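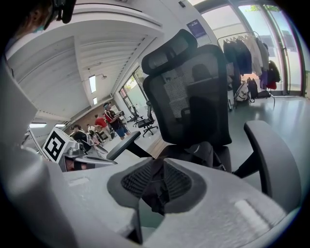
Teston Wine and Supper Weekend
Site safety checklist, walk-round with comments
22 February 2018
Areas covered: main marquee, tasting barn, kitchen tents, dance floor, car field, seminar room

Marks: OK / FIX / CHECK AGAIN. Comments are from the walk-round, typed up same evening, sorry for the shorthand.

1. ENTRANCES AND WAYS OUT

1.1 Main gate opens fully, both leaves. OK
1.2 Side gate by the orchard. FIX. Bolt stiff, needed two hands and a kick. Oil it or replace it before the public come in.
1.3 Marquee exits signed and lit. FIX. North exit sign fine. South one hidden behind the Cukix banner. Move the banner, not the sign.
1.4 Exits clear of stock. FIX. Wine boxes stacked inside the barn side door, five high. Told the bar team, they moved half. Rest to go by tonight.
1.5 Capacity notice up. OK. Marquee 400 seated. Ticket office please stop selling at 400, last November supper we had people on hay bales.

2. TASTING BARN

2.1 Floor level, no trip edges. CHECK AGAIN. Matting lifts at the join near the Irkov table. Taped for now, tape won't last a day of feet.
2.2 Spittoons at every table and emptied on a rota. FIX. No rota written. Who does it? Needs a name against each hour.
2.3 Broken glass kit (dustpan, thick gloves, lidded bin). OK, one at each end. Bin at far end has lid missing, borrow one from kitchen.
2.4 Drinking water free and easy to find. FIX. One jug on one table. Want a water point each side, with a sign.
2.5 Measures. OK. Tasting pours only, stewards know. No top-ups once the bell goes.
2.6 Proof of age at wristband desk. OK. Posters up, two colours of wristband. Drivers' band still to arrive, chase.

3. KITCHEN TENTS

3.1 Gas bottles outside, upright, chained. FIX. Second tent had a spare lying on its side behind the fridge. Not acceptable, told them so. Re-check first thing.
3.2 Hoses in date, no cracks. OK on all but one. Paella stall hose has no date on it at all. No date no cooking.
3.3 Fire blanket and extinguisher each tent. OK. Extinguisher in tent 3 stood behind the flour sacks, now by the opening.
3.4 Fridges at 5 or under. CHECK AGAIN. Oyster fridge reading a bit over when opened, had only just been loaded. Read again in an hour and write it down this time.
3.5 Handwash with hot water and soap. FIX. Tent 1 no soap. Tent 4 no hot water, urn not plugged in.
3.6 Allergen cards on every dish. FIX. Lunch menus done, dinner menus not. The almond tart has no card and it's allmost all almonds.

4. ELECTRICS AND LIGHTING

4.1 Test labels on all leads. OK except festoon lights over dance floor. Supplier bringing paperwork.
4.2 Cables off walkways or under ramps. FIX. Sound desk to generator run, 20 metres with no cover where it crosses the path to the loos.
4.3 Generator fenced, fuel stored away from it. OK.
4.4 Path lighting for going home. CHECK AGAIN. Needs looking at in the dark, pointless at three in the afternoon. Bottom corner of car field was pitch black last year.

5. DANCE FLOOR AND STAGE

5.1 Boards locked together, edges ramped. OK. One corner clicks when you step on it, packed underneath.
5.2 No glass on the floor. Steward needed both sides from first song. FIX, only one down on the list.
5.3 Speaker stands weighted. OK.
5.4 Marquee wind limit known and anemometer working. CHECK AGAIN. Battery flat. New battery please.

6. SEMINAR ROOM

6.1 Chairs sound, rows with a proper gangle down the middle. OK. Gangway wants to be wider at the back for wheelchairs, take out the last two seats.
6.2 Fire door opens from inside. OK.
6.3 Heater guard fitted. FIX.

7. FIRST AID AND MESSAGES

7.1 First aid point signed from marquee. OK.
7.2 Radios charged. OK, channel 5 for everything urgent. Keep chat off it.
7.3 Lost child point. Wristband desk. Put it on the map, it's not on the map.
7.4 Taxi numbers at exit. FIX. Old poster still up, firm on it closed.

Fixes to be signed off before gates. Anything marked CHECK AGAIN gets a second visit and a fresh line on the sheet, don't write over mine. Sheet ref 863, copy in the Sebastian tent on the clipboard by the kettle.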